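Walls, Mostly: Redecorating the Sotville Study Room
Second-year interiors project, final report

1. What we set out to do

The study room at Sotville had been the same tired cream for as long as any tutor could remember, and our group was given it on the understanding that we could hardly make it worse. The brief asked for a calm room that would stand up to rucksacks, chair backs and first-years. We had a budget of 509 pounds and a floor plan that turned out to belong to the room next door.

We began with a questionnaire. It went to everybody on the corridor and came back from 33 of them, most of whom wanted a sofa. We were not allowed a sofa. The second most popular request was "less beige", so we took that as our mandate and moved on.

2. Choosing the wall

Divina wanted plain surfaces and horizontal bands. I wanted a mural. We argued this through for most of September and settled on bands, mainly on the grounds that neither of us can draw.

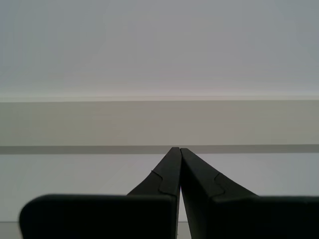 The reasoning in favour of bands was sound enough, I admit. A horizontal line makes a narrow room look longer, and it gives the eye somewhere to rest when the essay is going badly. We looked at two paint ranges, Gomdale and Skjelbred. Gomdale had the better card of pale greys, although the names were no help to anyone. Skjelbred was dearer and smelled of pears. We tested both on offcuts of board and left them propped up for a week, during which someone wrote a phone number on one of them.

Pale grey won. It is a difficult colour to feel strongly about, and after a month of meetings that was a point in its favour.

3. Light and finish
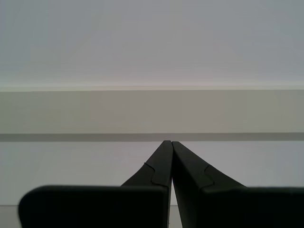 Wai-kit Fung

My part of the report covers light. Pale grey is a fussy colour and will go blue or warm depending on what is near it, so I looked at the test boards in the morning, at midday and after dark, and wrote down what I saw. My notes for the evening mostly say "grey". The midday ones are more useful: the same paint looked cooler beside the window and creamier by the door.

For the finish we chose matt. Shiny paint is easier to wipe, but it shows every dent in the plaster, and this plaster has had a long life. Divina put the case for a tougher paint on the lower part of the wall only, where the chairs hit it, and I had no good answer to that – so it went into the plan.

4. What we would change

Measure the right room first. Ask fewer open questions in the questionnaire. Buy masking tape that costs more than the cheapest sort. The full paint schedule and the 28 usable comments from the survey are in the appendix, with the sofa requests listed separately.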